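차례 | 이전 장 | 다음 장 | 용어 찾기

제4장 금속의 표면과 부식

4.1 이 장에서 다루는 내용

금속은 대부분 자연에서 산화물이나 황화물의 형태로 산출된다. 제련은 여기에 에너지를 들여 금속을 떼어 내는 일이고, 부식은 그 금속이 다시 화합물로 돌아가는 과정이다. 철의 녹, 구리의 푸른 녹, 은의 검은 변색은 겉모습이 서로 다르지만 모두 금속 원자가 전자를 잃는 반응이라는 점에서 같다.

이 장에서는 먼저 부식이 일어나는 조건을 살펴보고, 이어서 표면에 생기는 산화막의 성질을 다룬다. 전극 전위와 갈바니 전지의 계산은 제5장으로 미룬다. 산화수를 구하는 방법이 익숙하지 않은 학생은 제2장의 연습 문제를 다시 풀어 본 뒤 읽기 바란다.

4.2 부식의 조건

철이 녹슬려면 물과 산소가 함께 있어야 한다. 건조한 공기 속에서는 상온의 철이 거의 변하지 않으며, 산소를 제거한 순수한 물에서도 부식은 매우 느리다. 염화 이온이 들어 있는 물에서는 전기 전도도가 커지고 산화막이 국부적으로 파괴되어 부식이 빨라진다.

해안 도시 플라커레크의 보행교 조사는 이 차이를 잘 보여 준다. 우나이 리바스는 난간에 쓰인 볼트 3,217개를 점검하여 그중 563개에서 붉은 녹을 확인하였다. 녹은 바다를 향한 쪽과 빗물이 고이는 이음매에 몰려 있었다. 같은 강재라도 놓인 자리에 따라 수명이 크게 달라진다.

4.3 부동태 피막

크로뮴을 10.5% 이상 포함한 강을 스테인리스강이라고 한다. 크로뮴은 공기 중의 산소와 반응하여 두께가 수 나노미터인 치밀한 산화막을 만든다. 이 막을 부동태 피막이라 하며, 긁혀서 벗겨지더라도 산소가 있으면 다시 생긴다. 철의 녹은 다공성이어서 이러한 보호 작용을 하지 못한다.

피막은 매우 얇고 투명하므로 금속 고유의 광택을 가리지 않는다. 조리 기구와 싱크대, 승강기 내벽에 스테인리스강을 도장 없이 쓸 수 있는 까닭이다. 표면을 한 방향으로 연마하면 반사광이 퍼져 주변의 색이 흐릿하게 비친다.

그림 4-1 스테인리스강 패널을 두른 탁상용 오븐. 옆면 아래쪽에 나무 상판의 색이 비친다.
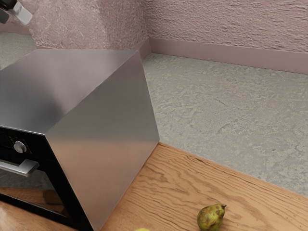 4.4 부식을 막는 방법

부식 방지법은 크게 표면을 덮는 방법과 전기 화학적 방법으로 나눈다. 도장, 기름칠, 도금은 앞의 것에 속한다. 아연 도금은 두 가지 성격을 모두 지닌다. 도금층이 온전할 때는 물과 산소를 차단하고, 흠집이 나면 아연이 철보다 먼저 산화되어 철을 보호한다. 주석 도금은 흠집이 나면 오히려 철의 부식이 촉진된다.

확인하기
1. 바닷물에서 철의 부식이 빨라지는 까닭을 설명하여라.
2. 아연 도금과 주석 도금에 흠집이 났을 때의 차이를 비교하여라.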